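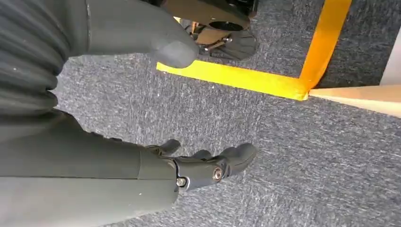
Yellow tape on the carpet, ground floor.

Floor tape on carpet, part two

28 Jun 2019

The first post on floor marking covered the concrete half of the building, where nearly any vinyl tape works if the floor has been degreased. Several people wrote in to ask about carpet. I had put it off because my results were poor. They are better now, so these are my notes.

The carpet in question is a commercial loop pile with a low, dense face, glued straight to the slab. I don't know the manufacturer. Cut pile behaves differently and I have no useful experience with it. Everything below assumes loop pile, indoor temperatures, foot traffic, and the occasional cart.

The basic problem is contact area. On a sealed floor the adhesive touches the surface along its whole width. On loop pile it touches the tops of the loops and nothing else. Pressing harder helps for an hour or so, then the loops recover and push the tape back up. A tape with a thin, hard adhesive layer will let go at the ends first, and once an end has lifted it collects lint and will never stick again. Cut it off and patch.

I tried four tapes, all yellow, all the same width.

Pemby vinyl, the one from the concrete post. Stiff backing, thin adhesive. Looked very neat on the first day. By the end of the week every end had curled and one long run could be lifted by hand without resistance. Not suitable.

Borkov cloth tape. Woven backing, tears by hand, thick rubber adhesive. Held best of the four by a clear margin. The cost comes at removal, when it leaves a gray tacky film on the loops if it has been down too long. More on that below.

Lauritsen carpet marking tape. Sold for this exact purpose. Medium hold, clean removal, and a backing that stretches if you pull while laying it. Stretched tape shortens again overnight and takes its ends with it. Laid without tension it is a good product.

Zenura paper tape. Fine for a layout you intend to change the same day. It scuffs through quickly under shoes, and carts shred it.

I now use the Lauritsen for anything with a planned end date and the Borkov for short corner marks that get kicked a lot.

Preparation

Vacuum twice, the second pass at right angles to the first. Most early failures I had were over carpet that had been vacuumed once, in a hurry. Do not shampoo or spray anything beforehand. Residue from carpet cleaner is a release agent, and I lost one full layout to it before I made the connection. If the carpet has been cleaned wet, leave it several days.

Find the direction of the pile by dragging a hand across it in both directions. Runs laid along the rows of loops sit flatter than runs laid across them. You will not always have a choice.

Layout

Carpet takes chalk badly and pencil not at all. I use string, held at each end with a heavy weight, and lay the tape against it without touching it. If the tape pushes the string sideways, the line will have a bow that shows up clearly from the doorway and is invisible from directly overhead.

For square corners I use a 5, 12, 13 triangle. With the tape measure in feet that gives long enough legs to absorb small errors, and it fits the room. The 3, 4, 5 version is fine for something desk-sized.

Do not take the walls as a reference. Mine are out of square with each other by enough to matter over the length of a room. Pick one line, call it the datum, and measure everything from it.

Laying

Unroll a length, let it relax on the floor for a minute with the adhesive side up, then turn it over and set it down from one end. Press with the heel of the hand first. After that, go over it with a seam roller, slowly, in one direction. Roll it again the next morning. The second rolling made more difference than the choice of brand in two of the four cases.

Cut with scissors. A knife on carpet will find a loop sooner or later, and a cut loop becomes a run.

Round the ends slightly. Square corners lift first. Where two strips meet, overlap them by one tape width, with the upper strip pointing in the direction of traffic.

Short dashes are worth considering over a continuous line. They use less tape, tolerate more carpet movement, and can be replaced one at a time. The eye joins them up without difficulty. My continuous runs are now limited to the outer boundary.

Removal

Pull back low and slow, almost parallel to the floor, along the rows. Pulling straight up lifts loops. For Borkov residue, press a fresh piece of the same tape onto the film and peel it off, and repeat until the fresh piece stops picking anything up. Solvent removes the film faster, but it can also get through to the carpet glue, and I would not use it on a floor I had to hand back.

I replace the Lauritsen on a schedule of 100 days. The figure came from the wear on the first set and has no better basis than that. The Borkov marks come up at half that interval, before the adhesive turns.

Still open: whether a darker yellow hides dirt well enough to justify a second roll, and what to do about the strip by the door, which I have now patched more often than all the others put together.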